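My bicycle, the police station and the number 177

In October my bicycle was stolen from the yard behind our building in Astau. I want to write down how it went, because when I searched for advice that evening I found only very general pages, and I was a foreigner with a shaking voice who had to make a police report for the first time in a second language.

The bicycle was a dark green Drandero, bought used, with a new chain and an ugly seat. I had locked it to the fence with a cable lock. In the morning the cable was lying on the ground in 2 pieces. I stood there for some minutes and looked at the fence as if the bicycle could be on the other side.

The station is on Escobar Street, on the corner after the pharmacy. I went at lunch time, which was a mistake. There was one window open and twelve people before me, and the chairs were all taken. If you can, go early in the morning. When I came a second time, before eight, I was alone in the room.

The officer at the window was polite but she spoke fast. I asked her to repeat, and she did it without any sign of being annoyed. She wanted to know when I saw the bicycle last, when I noticed it was gone, what it was worth, and if there was a serial number. I had prepared the first three answers at home on a piece of paper. For the fourth I had nothing. I did not know that the number is stamped under the frame, near the pedals, and of course it is too late to look there when the bicycle is gone.

She gave me a form and told me I could bring the number later. At home I looked through old messages and found the photos from the seller. In one of them the bicycle is upside down, and when I made the photo very big I could read the number. It ended with 177. I was so happy that I said it aloud in the kitchen.

So I went back, and they added it to the report. I received a paper with a case number, and this paper I needed for the insurance. The insurance company, Lerkex, asked for three things: the case number, a proof of purchase and the key of the lock. The key surprised me. I had almost thrown it away, since there was no more lock for it. Please keep your keys.

One word gave me trouble. I wrote "robbery" in the form, and the officer crossed it out and wrote "theft". She explained that robbery is when somebody takes a thing from you with force or threat. In my language we use one word for both in daily talk — I had never thought about the difference. If you write to your insurance, use the same word that is on the police paper.

The bicycle did not come back. Lerkex paid a part of it after twelve days, less than I hoped but more than my neighbors told me to expect. I bought another one, also used, and before the first ride I took a photo of the number and sent it to myself by email. I also bought a heavy U-shaped lock. It is not nice to carry, but I am getting used to it.

If you had a similar experience in Astau, write me in the comments, especially if your bicycle was found. I would like to read one such story.

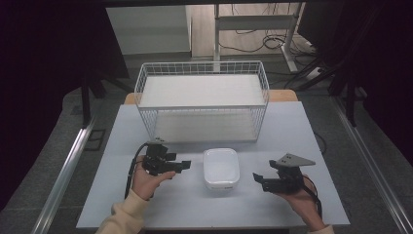

Older posts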